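Gratdale Residents' Association
Minutes, 11 June 2019
Print | E-mail

Minutes of the last meeting were agreed with one correction — the hall hire is $60, not $20.

Drainage on Vestik Lane. The county has looked at the culvert and will clear it before December. Sihan Song to ask for the report in writing.

Summer fair. Kullik Field is booked. The budget stays at $800. Stall forms go out with the next newsletter, and the toy swap will run in the side tent again. 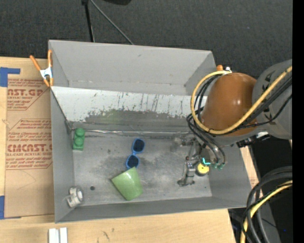 Dumisani Xaba asked whether the drainage work would block the field entrance, as it did last year. Sihan Song will raise it with the county.

Path lighting. One quote received, $3,000 for the stretch by the school. Held over until a second quote comes in.

Meeting closed at 8:50.

Last updated by Sihan Song
2 comments | 3 shares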